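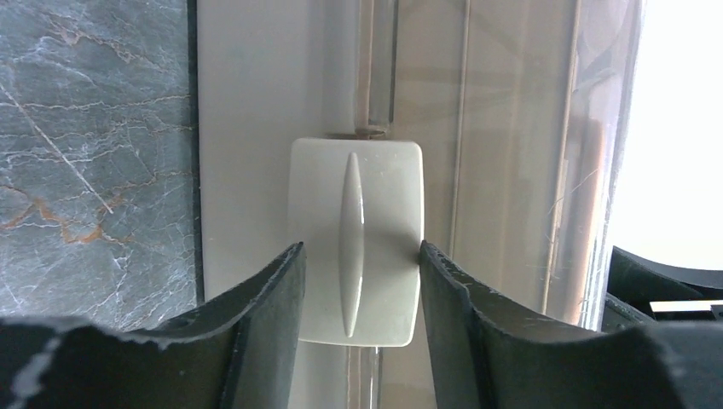 Resoling old welted golf shoes – worth it or am I being sentimental?

mulligan_stew
Posted Thu 11 July

Cleaning out my father-in-law's garage and I've come home with a pair of black wingtip golf shoes, leather soles, metal spikes, the works. Maker is Grgić, which means nothing to me, but they weigh as much as a small dog each and they fit. He wore them maybe one summer before his knee quit.

Uppers are in great shape. The soles are dried out and one heel is lifting. Two of the spikes are rusted in so hard I bent a wrench on them. My club went soft spikes only years ago, so the metal has to go regardless.

Local shoe repair quoted me over $50 just to look at the threads, which I think was his way of asking me to leave. Has anyone had old spikes swapped for plastic? Or should I put them on a shelf and buy something from this century?

bogeyman_dan
Shelf.

Sorry, that was short. I went down this road with a pair of brown and white saddles. By the time I had new soles, new receptacles and new laces I could have bought two pairs of Irnoras and had enough left for a hot dog at the turn. They looked fantastic. I wore them for five rounds and got a blister on every single one.

persimmon_pete
Dan got blisters because Dan bought shoes a half size small off the internet and has been blaming the shoes ever since. We have covered this.

Mulligan, do not shelve them. If they're stitched and the uppers are good, they can be resoled, probably more than once. Condition the leather first. Do it twice, a thin coat each time, and let them sit overnight in between. People slop it on like barbecue sauce and then wonder why the things go limp.

For the stuck spikes, a drop of penetrating oil around the base of each, leave them upside down until the next day, then try a proper spike wrench. Not the little one that came free in your bag.

mulligan_stew
It was in fact the little one that came free in my bag.

bogeyman_dan
They were not a half size small. They were the size printed on the box.

tourniquet
Going to disagree with Pete on the resoling. Not every cobbler can do a golf sole. The receptacles have to be set into the new sole properly or they spin, and once they spin you can't get a cleat out without a drill. I had a guy do mine who swore he'd done hundreds. On the third hole I left a cleat in a bunker with the receptacle still attached to it.

If you do it, send them to somebody who does golf shoes every week. Expect to wait. Expect shipping both ways on something that, as you say, weighs as much as a dog.

fcisternas
Facundo Cisternas here, I used to work the bench at a repair shop and did plenty of these. Tourniquet is right about the receptacles. Pete is right about the oil. Dan is right about nothing but I enjoy his posts.

A few things to check before you spend any money:

Bend the shoe at the ball of the foot and look at the creases. If you see fine cracks that go down into the leather and don't close up when you let go, stop there. New soles on cracked uppers is a new roof on a house with no walls.

Look inside at the insole. If it's curled or crumbling at the edges, the stitching has very little left to hold onto and the job gets a lot bigger.

See if the lifting heel is just glue. Heels let go all the time from sitting in a hot garage. It's a cheap fix and it sounds scarier than it is.

Then ask the shop what thread size the receptacles will be. Old metal spikes came in a couple of sizes, and if your existing ones are clean you may be able to screw in plastic cleats that fit and skip the new sole altogether.

mulligan_stew
This is great, thank you. Did the bend test. There are creases but they close up. Insole looks flat. It also has a bus token in it.

persimmon_pete
Leave the token. That's a ball marker.

wedge_issue
Can I be the jerk and ask why anyone wants to walk 18 holes in these? I wear Sisturas. They're ugly, they're basically running shoes with opinions, and my feet feel fine when I'm done. My dad played in shoes like yours and he walked like a cowboy until dinner.

persimmon_pete
Your Sisturas will be in a landfill in two seasons. I have a pair of Grirens I've had resoled twice and I've been wearing them for 17 years.

wedge_issue
And how's your back?

persimmon_pete
My back is a separate matter.

bogeyman_dan
It's the shoes, Pete.

tourniquet
I'll give wedge half a point. Leather soles in wet grass are miserable. I keep mine for dry days and cart days and wear the ugly ones the rest of the time. You don't have to marry them.

Also cedar shoe trees. Put them in as soon as you get home. Leather soles that dry flat next to a heater will curl up like a potato chip.

fcisternas
Seconding shoe trees. Stay away from heaters, hair dryers, car dashboards in July. Newspaper inside for the first hour if they're soaked, then the trees.

mulligan_stew
Update. Oil worked on one of the two stuck spikes, with a borrowed wrench. The other one laughed at me. Took them to a different shop across town and the woman there got it out while I was still explaining the problem. The threads cleaned up fine and she had plastic cleats to fit. Reglued the heel too. She thinks the soles have a season or two left if I keep them oiled and stay out of the swamp on the back nine, where I mostly live.

Played in them yesterday. Stiff for the first few holes and then pretty decent. No blisters.

My score was what it always is. A man in the group behind asked if I was in a wedding.

bogeyman_dan
What size are they?

persimmon_pete
Dan, no.

bogeyman_dan
I'm just asking what size they are.

mulligan_stew
Ten and a half. Not for sale. But I'm going back to the garage Saturday and there's another box up in the rafters, so hold that thought.

wedge_issue
If there's a pair with the fringe on the flap I want a photo and I take back some of what I said.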